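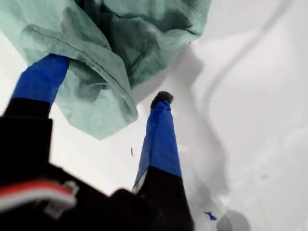
Pale green cloth, lifted in loose folds above a white surface.

Folding a soft cloth so it stays folded

I have read a lot of folding advice, and most of it assumes the cloth starts out flat. Mine never does. It comes out of the basket in a wad, and the clever methods skip that part.

1. Find an edge before anything else. A stitched hem is easiest, and you can feel for it with your eyes shut. Pull from the middle and you get a bigger wad.

2. Work along the hem to a corner, pinch it, then find the next corner the same way. People swear by one hard shake at this point. I've tried it and mostly moved the creases somewhere else.
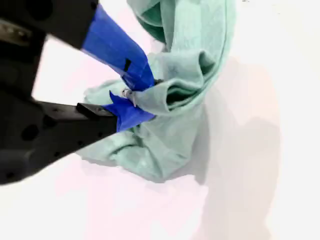

3. Lay it down and smooth outward with a flat palm. Fuzzy fabric grips itself, so press and slide — don't tug. Check the folds for pins or clips first. I once ironed over one.

4. Fold in half, edge to edge, then in half again. The Gwilliam method wants thirds and a tuck. It looks good in a drawer until you take out the cloth next to it.

5. Stack with the folded side facing you.

Do you need a folding board? The Drunora one has 981 reviews, and I still can't see what it does that a table doesn't. If your hems have shrunk unevenly, no board will square them up. Line up the two best corners and let the others go where they want.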